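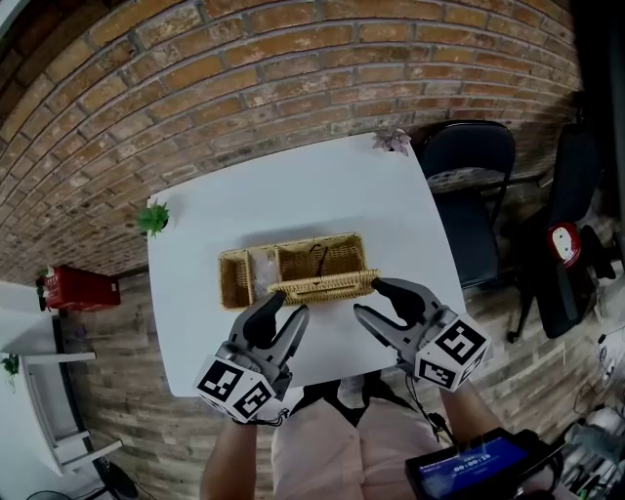
The Lid Rule: Writing Good Practice for Hand-Held Demonstration Work

The document is titled Zabala Practice Note, version 2, and it runs to four sections. It covers how people should record two-handed tasks with hand-held grippers so that the recordings can be used later to train robot arms. It has no legal force. Several groups now write it into their contracts anyway, and a recording that does not meet it is returned or paid at a lower rate.

Most of the note concerns things that happen before a task starts. Section one deals with the table and what is on it. Section two deals with the operator and the equipment the operator wears or holds. Section three defines the start and end of a recording. Section four lists the grounds for rejecting one.

Rosalía Salcedo edited the second version. She had worked on machine guarding standards for years and was used to text in which every "shall" had been argued over. The first version of the note contained very few of them. It used "should" for nearly everything, and the recording rooms treated "should" as optional. In the second version the word appears only where the drafting group could not agree.

The task that caused the most disagreement was a wicker basket with a separate lid. Rigid boxes are simple to write rules for, as the lid is either on or off. Woven material flexes. A lid can sit on a basket with one corner raised, or be held at an angle against the front side while the operator looks for a grip. The first version said only that the lid "should be fully seated at the end of the task." Reviewers read this differently, and the same recording could pass in one room and fail in the next.

The lid rule, clause 3.4, is now two sentences long. The recording ends when both grippers have released the lid and moved clear of it. If the lid shifts after release, the recording is kept and marked as shifted. The rule says nothing about how the lid is picked up, and an operator may tilt it, slide it or hold it by its ends.

Marker visibility

Each gripper carries a block with printed square markers on its faces. A camera worn at the head sees the block, and software works out the position of the gripper from the pattern. The method is cheap and reasonably accurate. It fails when the markers are covered by a sleeve or a forearm, or by the other gripper.

Section two therefore requires that at least one marker face on each gripper be visible to the head camera whenever the gripper is in contact with an object. Short loss of view during travel is allowed. Loss during contact has to be noted, and the segment is excluded from any count of usable time.

Short sleeves are recommended. Cables are to be led downward from the gripper toward the operator's body and kept off the table surface. Patricio Mateos, who ran the trials at Kanemcombe, had asked for a stricter clause that fixed cable length. It was dropped. Rooms have different table heights, and a length that suits one operator pulls on another's wrist.
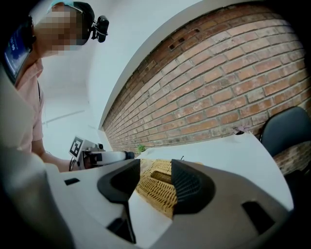
Why does each gripper need its own camera if the operator is already wearing one?

The head camera shows where the hands are and the gripper camera shows what the fingers are about to touch. At the moment of contact, the fingers and the near side of the object are often hidden from above. The note requires both views for any task that involves a lid, a strap or a handle, and requires their clocks to be matched before the first recording of each session.

Clock matching takes up more of section two than any other subject. The usual method is to show the session display to every camera in turn and correct the offset afterward. Some rooms skipped this when the equipment had not been restarted, on the assumption that nothing had changed. Clause 2.7 removes the choice. The check is done at the start of each session and again after any battery change.

The background

A frequent request to the drafting group was for a rule on background. Some members wanted plain walls, cleared floors and no furniture within reach of the table. The argument was that a controlled background makes recordings easier to compare.

Encarnación Villalobos argued the other side in writing. A robot that has only learned in front of a plain wall may do worse in front of brick, and a household does not clear its chairs away before the machine starts. Her text was adopted with small changes. The background may contain furniture, plants and ordinary wall surfaces. It must stay the same within one recording. It should vary between rooms, and this is one of the few places where "should" survives.

Objects on the table are handled separately. Anything that is not part of the task must be outside the working area, defined as the surface the grippers can reach without the operator stepping. A potted plant at the far edge is acceptable if it is listed on the setup sheet. An unlisted object is not a ground for rejection, but the sheet must be corrected before the next session.

Wide-angle lenses brought one further clause. Straight edges appear curved in such views, and reviewers had been judging whether a lid was level by comparing it with the table edge or with rows of brick. This is unreliable. Reviewers are now told to judge level against the rim of the container only.

Faces are covered by a short privacy clause. Where a gripper camera is angled up, it will record the other parts of the room, including the operator. Faces must be obscured before files leave the recording site, and the unobscured originals are to be deleted on a schedule that the site sets and publishes.

What gets rejected

Gallberg, a contract recording firm, gave the drafting group its rejection log on the condition that client names be removed. The log covers 1000 recordings of container tasks. Casimiro Valcárcel sorted the entries by cause. Marker loss during contact came first. Missing or mismatched start times came second. Dropped objects, which the group had expected to lead the list, were well down it.

This changed section four. The first version rejected any recording in which an object was dropped. The current version keeps a drop if the operator recovers the object with the grippers and finishes the task. Recovery is useful training material and hard to stage. A drop recovered by hand is still rejected, as is one where the operator stops to talk to someone.

The log also showed that rejected recordings clustered late in sessions. The note now calls for a break of five minutes after every block of work, with the grippers set down. It leaves the length of a block to the site. The drafting group had a figure in mind, around 30 minutes, and could not support it with data.

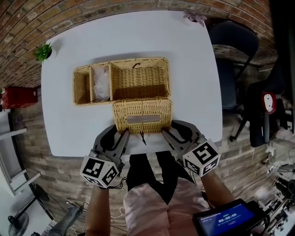
TRIRNHOLM, April 2021 - The recording room here was the first to apply version 2 to a full working day. Yolanda Carrasco, the site lead, kept a paper copy on a clipboard and marked each clause that stopped the work.

Clause 3.1 stopped it most often. It states that the start condition of every object must be written down before the timer runs. For a basket this means the position of the lid, open or closed, and which side it lies on. It also means the contents of each compartment. An empty compartment is entered as "empty." A compartment left blank on the sheet counts as an error, and the operator may not begin.

Soft contents are the difficult case. A crumpled plastic bag does not return to the same shape between attempts, and clear plastic is hard for cameras and reviewers alike. Carrasco's team tried resetting a bag to a reference photograph and gave it up before lunch. The sheet now has a line for soft items that records the compartment and nothing else. Her comment to the drafting group was that a rule asking for more would be signed and not followed.

Strings, ties and small loops raised a similar issue. They hang differently each time a lid is moved. Version 2 treats them as part of the lid when attached and as separate objects when loose. Carrasco asked for a third category, for cords that are attached at one end and long enough to catch on a gripper finger. The request is open.

The timer caused less trouble than expected. The display must read zero before the start and must be in view of the head camera at that moment. After the start it may leave the view. Operators wear it on the body, where a glance down is enough to check it, and the head camera usually picks it up in the same glance.

Comments on version 2 close at the end of May. Salcedo has said that she will accept changes to sections two and three only, and that each one must come with the clause number, the proposed wording and at least one recording in which the existing wording gave the wrong result.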